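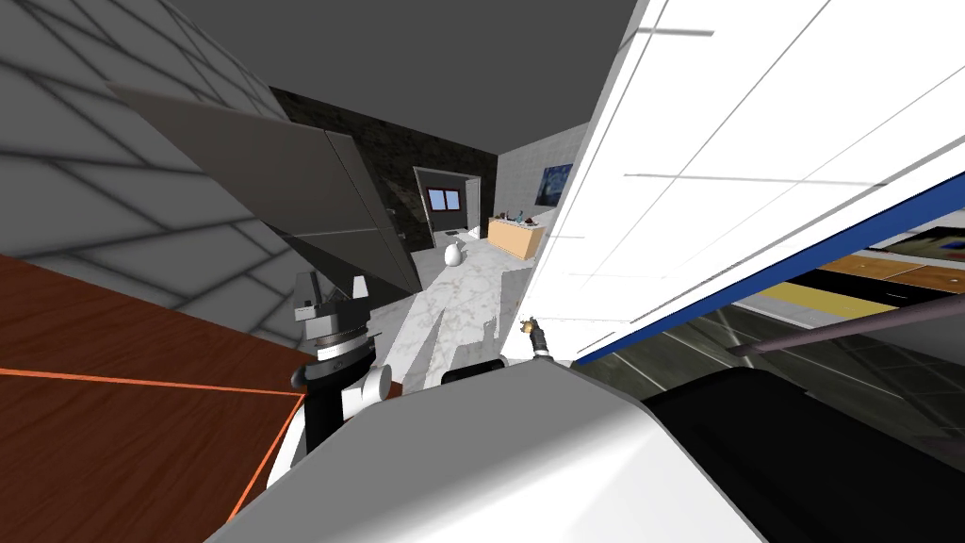 ### 4.2 What changed on the shift

I should say first that I'd expected people to talk about their jobs going. Some did, but most of what I heard over my time at Le Roux was about much smaller things, like who gets to stand where, and whose fault it is when a cupboard door has been left open.

Le Roux looks after serviced flats, 212 of them, and since October the housekeeping teams have shared the kitchen work with a two-armed robot supplied by Kandero. Before it goes near a new layout, its jobs are tried out in a simulated flat (Figure 3), and two of the housekeepers now spend part of each week watching those trial runs and writing notes on them. I sat in on as many as I could, usually with a cup of tea going cold next to me!

**Figure 3.** Simulated flat used for trial runs, viewed from above the robot's body. One gripper is raised beside the wooden table top; the tip of the other arm shows near the large white panel.

Lorna Dalgleish has cleaned flats for years and she was the one who got me looking at this properly. She'd go straight past the robot and start on the room. A vase standing on the floor in front of a doorway, for instance, was something she'd have moved before doing anything else, and she wrote that down. The software team hadn't asked for that sort of note (their form only had a box for "task finished, yes or no"), so she wrote it in the margin, and then everybody started writing in the margins.

By the end I had 37 of these margin notes, and I've coded them in the same way as the interviews. Most are about the order of work: clear the floor, shut the doors, then start on the surfaces. I'd call this planning, and so would any manager, but it had never appeared in a housekeeper's job description at Le Roux. Finlay Ritchie, the shift lead, told me he'd always thought of it as "just knowing the flat", and he was a bit cross with himself for having put it that way.

The awkward part is pay. The note-writers are still on the cleaning rate, and the hours they spend at the screen come out of the same rota, so their colleagues pick up extra flats. Three people brought this up with me without being asked, and one of them was pretty sharp about it. I come back to the rota in Section 5, where I compare it with the arrangement at Gresirden.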